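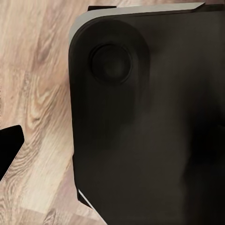 Why pay for a simulator before the arms are on order, a reader asked under our Justier review, when the money could go toward a second gripper set?

Drunar costs $800 per seat per year. A wrong gripper order costs more than that, and the return window on ours was short. We ran the Home package for most of October with one question: which arms and fingers to put in next year's budget.
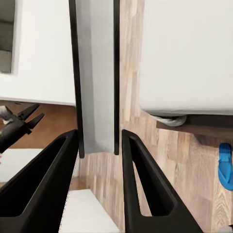 Setup took an afternoon. The manual runs to 191 pages and the section on swapping end effectors is thin. Once loaded, a scene can be rerun with different fingers and no other changes, and for a buyer that is most of the value. 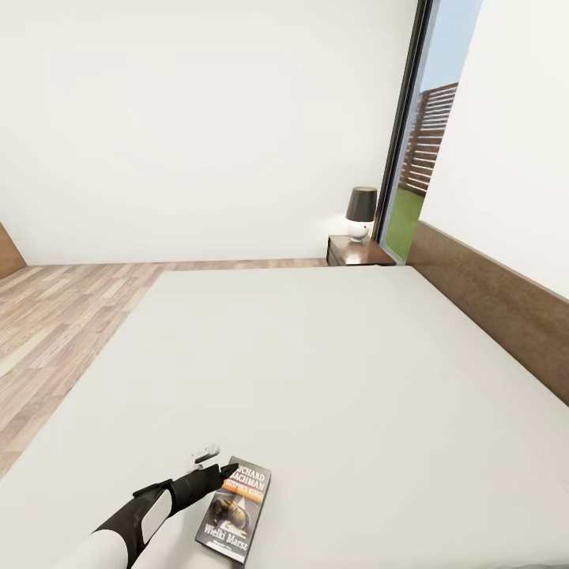

Bedroom scene, gripper at the corner of the paperback.

Flat objects on soft surfaces are the weak point. I would not size a gripper motor from the contact forces. Reach and clearance are another matter, and I planned our mounting height from them.
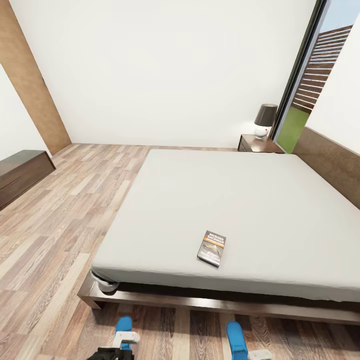 Extra room packs are $125 each. Buy one, then decide. Support answers by email only.

Recommended for planning reach and layout. Budget separately for a physical grip test.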